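I finally got my hands on the Magnusson gripper kit, the one Sullutell has been teasing since February, and I've had it on my bench for almost 30 evenings now. Short version: I like it a lot, and I have some grumbles.

For your $2,796 you get the two-finger gripper, a wrist camera, the cables and a box of play food to practice on. The play food sounds silly, but it's the part I'd miss most! Toy fruit comes in all kinds of awkward shapes, and you can drop it all night long without ruining anything (or having to mop).

Setup took me two evenings. The printed guide skips right over how to route the camera cable, so I wrote to support and Kinga Kiss sent me a clear little drawing the next morning. Great service - but please, just put the drawing in the guide.

The grip force has 4 settings and I live on the second one. The top one is meant for heavier parts and I've barely touched it. Switching between them means going through 3 menus, and that gets old fast when you're trying the same pick over and over.
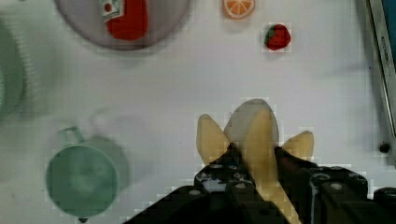

The peeled banana is my favorite test piece, by the way. Those floppy-looking peel flaps give the fingers something to bump into, so you have to think about your angle before you close. Strawberries are small and a whole different headache. I'd start with the banana and work down from there.

Would I buy it again? Yes, though I'd wait for the Cletbridge bundle, which should come with a better cable clip.

27 shares | 3 comments

Tuấn Vũ
Does the camera come already mounted, or do you have to screw it on yourself?

Fatos Vidmar
Those menus drive me nuts too. I ended up leaving mine on setting two.

Nga Lò
Any word on when the bundle ships?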